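# The Cenano kitchen, before we hand it over

11/6/21

Dalia and I have looked after the upstairs kitchen at Cenano since May of the year we moved in. We are leaving at the end of the lease, and Usman Zaidi is taking over both the room and the cooking. He asked for a page so he could see what stays, what goes, and where things tend to end up. I have kept it short. Anything marked "stays" is his to keep or throw out.

The kitchen is narrow and most of the storage is along one side. Two people can work in it if one of them stays near the counter. We fed 19 from it once and I would not do that again.

## The window side

Low white-tiled wall, red mosaic trim, pale ledge along the top. The ledge gets used as a shelf whether you plan it or not. The fan stands against the wall and the chair behind it holds a storage box.
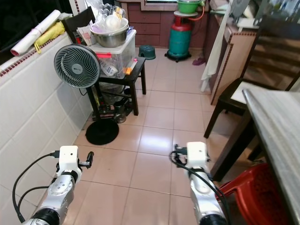

The floor tiles were already down when we came. They are large and glossy and they show every footprint, so keep a mop handy. Plain warm water works better than the floor cleaner, which leaves streaks. The grout is dark and doesn't need much attention.

**Fan.** Stays. It came from Trollport when they cleared their office and has a heavy base. In summer I move it to the doorway when the oven is on. Please dust the grille now and then.

**Chair.** Stays. It belongs with the dining set, but it has been in the kitchen long enough that the rest of the set has forgotten it. Useful as a step if you take the box off first, although Dalia would rather you used the proper step stool.

**Plastic storage box with the red handle or latch.** Stays, minus the contents. We will empty it before the keys change hands. The lid fits properly, so it is fine for flour and rice if you want them off the shelves.

**Things on the ledge.** Going. The long white roll and the yellow bundle are ours and will be packed with the last load. I'd suggest leaving the ledge clear after that. It's easier to wipe down, and things left up there get forgotten.

## The counter

Most of the daily work happens at the counter. The good knives are going with us, and so is the kettle. The cutlery is staying because we have too much of it and none of it matches.

Aino Kinnunen gave us the first lot when she moved to Maltora, and we added to it from the second-hand shop. If you find a set you like better, the shop will take these back as a donation. They won't take knives.
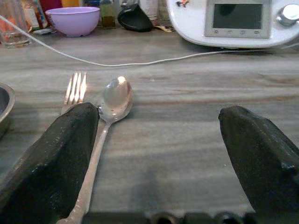
Spoons and forks go in the top drawer, handles toward you. Some of the spoons have a patterned handle. The pattern holds grime, so give it a quick scrub with an old toothbrush every few weeks. Dry them by hand if you care about water spots. We mostly didn't.

There are 4 serving spoons as well, kept in the second drawer with the can opener and the spare tea towels. The second drawer sticks. Lift it slightly as you pull and it will come.

## Odds and ends

- The tap drips if it is turned off too gently. Gediminas Pärn has replaced the washer twice and knows the fitting.
- Garbage goes down the back stairs, and recycling goes out front.
- The oven runs hot. Set it a little lower than the recipe says.
- The spare key is with Dzintra Rebane on the ground floor.

Dalia will be in to clean the cupboards before we go. If there is anything on this page you don't want, tell her and she'll put it in the van with the rest.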